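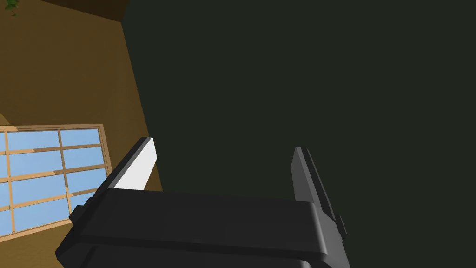 Estdale Library Reading Program
Progress report to the Haslinger Fund, March 12, 2023

Enrollment stands at 378 children, up since December. The Foltness branch now runs sessions five days a week. We have spent almost $4000 of the book budget, mostly on early readers. Eight titles are on back order with Brendier and should ship next month. Evening attendance is still low, so we plan to move that session to 4:30. Receipts are attached.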